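I've been selling beads and findings out of my spare room long enough to have strong feelings about boxes, so let me tell you about the one I keep reordering. It's the Inga carry box from Wukgate, and it's the one I use for my own stash (the shop stock lives in drawers, which is a whole other page).

## Inga clear carry box

It's see-through all the way around, and that's the whole reason I love it! I bead in the evening with a lamp on and I can find my size 11 greens without opening anything. I've got close to 3,000 seed beads in mine right now, bagged by color, plus pliers and a spool of thread.
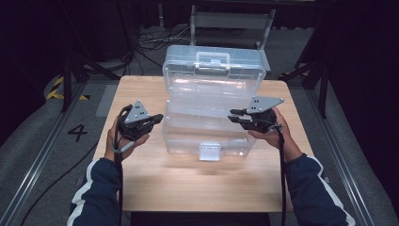
*Clear box with the lid up. Handle on the lid, latch on the front.*

A few things people email me about:

- **Will it hold loose beads?** Please bag them or use tubes. I tipped loose delicas into mine once and I'm still finding them in the rug.
- **Does it come with beads?** Nope, just the box.
- **Can I paint on it?** Paint pens work okay. I stick washi tape on mine and write on that, so I can change my mind later.

## Going bigger

If you do wire work or you've started buying ear hooks in bags of 100 (it happens fast), you'll want an organizer too. I carry the Kunano, and I like it for findings: jump rings, crimps, clasps, all the fiddly stuff that hides at the bottom of a bag. I sort by metal first and size second. My sister-in-law does it the other way and we've agreed not to discuss it. 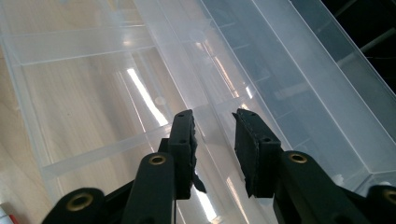
*Large clear organizer, with a long clear box next to it.*

## Where to put it all

I work at a plain desk with a bead mat, and the mat matters more than the desk. Get a fuzzy one. The Astus mat comes in 2 sizes and I'd go with the small unless you loom.
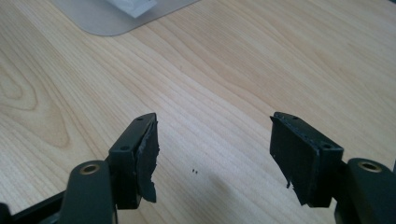
*Light-colored desk.*

Orders go out Sunday night. Buy 3 boxes of any kind and I'll throw in a pack of bead tubes, just leave me a note at checkout with the size you want. The bigger tubes are out until October.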